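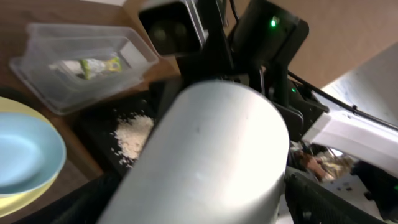

Cupboards & Storage

Start Posts Measurements Workshop About Contact

Notes > Indoors > Cupboards & Storage > Round things in square boxes

Round things in square boxes

2018-12-30

I've been reorganising the tall cupboard since October, and most of the trouble has come from cylinders. Flat things stack. Soft things can be pushed into whatever space is left. Cylinders roll, and when you put them in rectangular boxes they leave corners that are too small for anything useful and too large to ignore.

The shelf run I have to work with is 2286 mm, measured wall to wall at the back. It is slightly more at the front, as the left-hand wall isn't square to the rear one, but I plan to the smaller number. In my first attempt I planned to the larger one and had to take everything off again.

The boxes

I settled on clear plastic with lids. The ones in the cupboard are Trunduris, the medium size, bought from Cedudier in Demosside. The shop had them in two heights and I took the taller. I had previously used opaque boxes with labels, and the labels were always one reorganisation behind the contents.

Clear plastic has one optical drawback. Seen at an angle, the walls overlap and turn into several grey outlines, one behind the other, and anything pale inside gets hard to make out. Seen straight on it's fine. On a shelf above eye level you're always looking at an angle, so the pale things have gone lower down.

Inside measurements at the base are 214 mm by 147 mm. I measured the base because the walls lean outwards a little and the rim is larger. Catalogue sizes for boxes of this type are normally taken outside and at the rim, where the number is most flattering. If you are storing anything rigid and upright, the base is the only size you need. If the thing tapers, you need both.

The corners are rounded. I had assumed this would be a nuisance, and for books and square tins it is: they sit off the base by a few millimetres or jam against the curve. For cylinders it makes no difference at all as long as the radius of the corner is smaller than the radius of the cylinder. A round base never reaches into a corner. The plastic that has been taken away is plastic the cylinder was never going to touch.

The cylinders

Most of mine are 80 mm across. This was luck. I have tubs, tins and a couple of flasks which all come out at that size, or close enough under it that I treat them as the same.

I measured them with string first and got poor results. String stretches, and any error in where the ends meet goes straight into the circumference. Calipers are better if the jaws are deep enough to reach past the widest point. Mine aren't, quite, so I stood each cylinder on the table between two blocks of wood, pushed the blocks up to it with their faces parallel, and measured the gap with a steel rule. It's slow but it repeats. I also did each one a second time after turning it a quarter turn, which found one tin with a dent that made it noticeably oval.

The tops matter as well. Flat-ended cylinders can be stacked two high if the box is tall enough. Rounded ends can't carry anything, and they also need the lid clearance measured from the crown. The white-silver one at the top of this post is the rounded sort. It's also picked up a few specks and scuffs on the face near that end. A divider of thin card is enough if you mind about the finish.

The packing

With a base of 214 by 147 and cylinders of 80, the obvious arrangement is a single row. Two will stand side by side along the length, using 160 mm and leaving 54 mm over. Across the width you have one cylinder and 67 mm over. Neither remainder will take another cylinder, so the box holds two, and most of the floor goes to waste. I lived with this for several weeks and bought more boxes than I should have.

The better arrangement is a zigzag. Put the first cylinder hard into one corner, touching the short wall and the long wall. Put the second against the opposite long wall, as close to the first as it will go. The third goes back to the first side, the fourth to the second side.

The arithmetic is simple. The centres of the two rows are 147 minus 80 apart across the box, so 67 mm. Two touching cylinders have their centres 80 mm apart. That leaves the distance along the box as the square root of 80 squared minus 67 squared: 6400 minus 4489 is 1911, and the root of that is 43.7 mm.

Three of those steps make 131.1 mm. Add a radius of 40 mm at each end and the zigzag occupies 211.1 mm. The box is 214. So four cylinders go in where I'd been putting two, with just under 3 mm to spare.

You also have to check that cylinders on the same side don't foul each other. They're two steps apart, so 87.4 mm between centres, and they need 80. That leaves a gap of 7.4 mm, enough for a folded sheet of card.

Tolerance

A spare 3 mm sounds tight and it is. If all four cylinders were 81 mm across, the rows would be 66 mm apart and the step would become 47 mm. Three steps and a diameter come to nearly 222 mm, and they no longer fit. One millimetre on the diameter costs over ten on the length. I found this surprising enough to go through it again on paper, and then again with four jars of a slightly larger size, which jammed exactly as predicted.

The width of the box is just as sensitive. A couple of millimetres less across and the same thing happens. Boxes vary a bit from one moulding to the next, so I would measure each one. I have one that is fractionally tight and I use it for cloths.

The outward lean of the walls helps here. Higher up there is more room, so the cylinders drop in easily and only become snug in the last part of their travel. Getting the fourth one out is harder than getting it in - you need to lift it straight, and a smooth side gives your fingers little to hold. I start with the second or third and then tip the others towards the space.

Lying down

I tried them on their sides too. Long cylinders, such as flasks and the tall tubs, are too high for the lid when upright, and lying down seems the natural thing. The results were mixed. A single layer is stable once the row is full and unstable at every point before that. Take one out and the rest redistribute themselves, audibly.

A strip of rubber matting on the base stopped most of it. A cylinder placed diagonally is fairly steady if it touches two walls, but it uses the whole box to hold one item, which defeats the purpose. The best remedy for a part-full box is a rolled towel in the gap.

On the table, where I do the sorting, I use the same idea. It's a light brown wooden top and has a slight fall towards one end, which I had never noticed until I began setting cylinders down on it. A flannel under each is enough.

The shelf

Once the contents were decided, the shelf was straightforward. Boxes go in with the short side facing out, because the depth takes the long side and still leaves a hand's width behind for air. The wall at the back is an outside wall and I don't want plastic pressed against it.

At the right-hand end there is a gap that won't take another box. It now holds the old Ismail bread tin, upright on its end, with the spare lids standing inside like files. They were in a heap before that and always slid out when the door was opened. The tin isn't the right shape for lids but they've stayed in it.

Lids on the boxes themselves are left unclipped on the lower shelf and clipped on the upper. The clips on the Trunduris boxes are stiff, and if you pull up on one side only the box tips. Press down on the lid with the flat of one hand first and the clip comes away with much less force.

Remaining

The 81 mm jars still have no home. I could stand them in the zigzag three to a box, which wastes the end, or find a box a little wider. Going by the same sum, the extra width would do more good than extra length. Cedudier has a different range with a base that looks promising, but the shop had only the outside sizes on the ticket and I hadn't brought the rule. I'll measure one next time I'm in Demosside and add the figure to the measurements page.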